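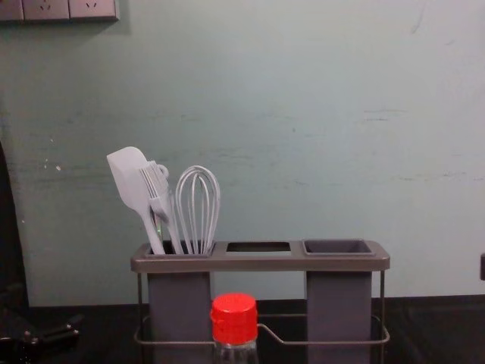

**Opinion. February 11, 2018**

The prep kitchen at Ornemgate put its first robot arm on the line in January. I schedule labor for that kitchen and two smaller ones, and I was asked to report on the change. The report covered throughput. This column covers the staff, who took up one paragraph of it.

The task assigned to the arm is narrow: pick up a utensil, present it to the cook, return it to the holder. Whisks, spatulas and basting brushes account for most of the cycles. Over the trial period the controller logged 3,362 picks. Cooks were interrupted less often, and the sauce station finished its morning batch roughly 25 minutes earlier than before.

Those figures are correct and they answer the wrong question. Before the arm, a utensil went back wherever there was room. Now it goes back to an assigned compartment, handle down, head clear of its neighbor. A whisk left against a brush can be picked up badly, and a bad pick stops the station. The machine needs order, and the cooks supply it. None of the 23 people on the roster had this duty in their job description, and it is still missing from the current version.

The vendor, Skutberg, calls this "environment discipline." I would call it work. It takes time, it can be done well or badly, and it should be on the schedule with a name beside it. At our Stastov site, the same duty fell to whoever stood closest, usually the newest hire. That person also cleared the faults and took the complaints when the line stopped.

There is a second cost. Fetching and returning tools used to get people away from the counter for a few seconds at a time. Cooks used those seconds to check another pot or warn the next station about a late order. With the arm running, they stand in one place longer and talk less. I have no measurement for this, and the Sârbu software we use for shift data has no field for it.

I am not arguing for removal. The arm should stay, under three conditions:

- Resetting the station is a paid, rotating task.
- Any cook may stop the arm without filing a reason.
- Part of the saved time goes back to the shift as break time.

The third item will meet resistance, as the purchase was approved on the assumption that all of the saved time would go to output. That assumption should be reviewed before a second unit is ordered.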